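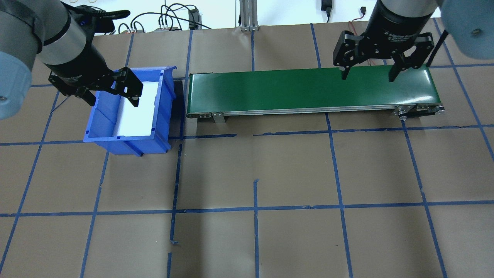 Prorow two-arm sorting cell, reviewed by Shigeru Kubo, Stallport

We bought the Prorow to take over tote packing at one belt. After 52 shifts I can say it does the dull part well. Its best week came to 1,791 pieces, all small blocks and foam parts, with 2 stops that needed a technician.
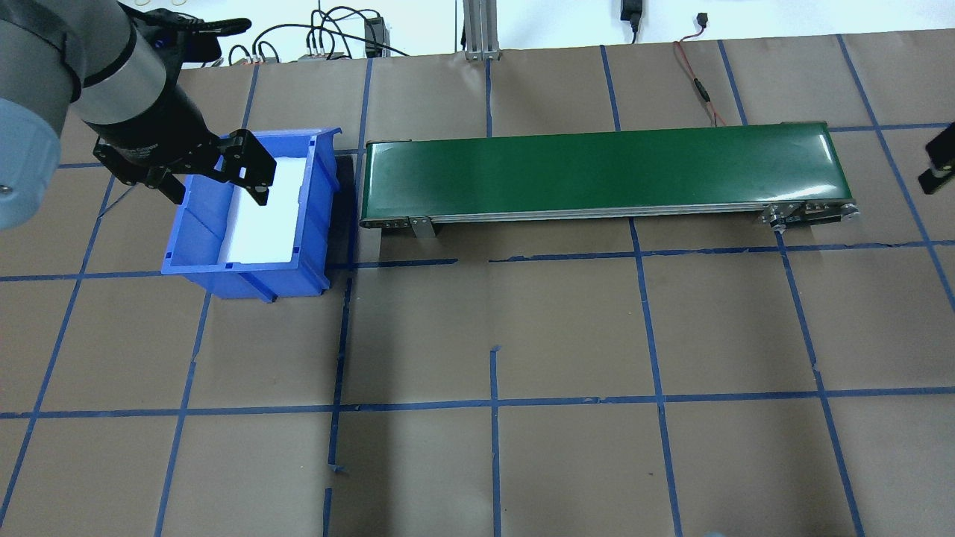

Setup took 4 days, longer than the manual says. Most of that went to teaching positions, and if somebody bumps the bin you teach the pick again — we now tape off the table.

The job itself has changed. Boonmee used to stand and pack. Now she runs the pendant, clears jams and checks bins, and her shoulder is better for it. She also says the shift drags. Daichi asked to go back to hand packing and we let him. Pay stayed the same, which some of the crew think is wrong. 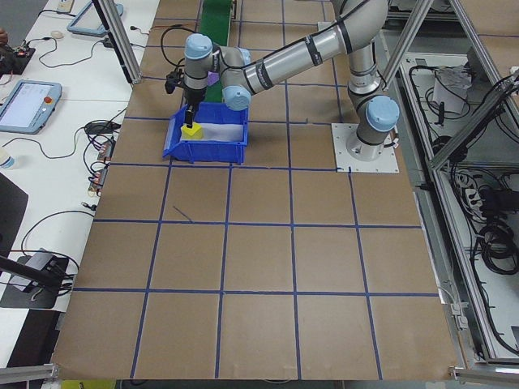 Gripper over the blue bin, teach pendants on the side table.

Worth the money for steady parts. Skip it for mixed orders.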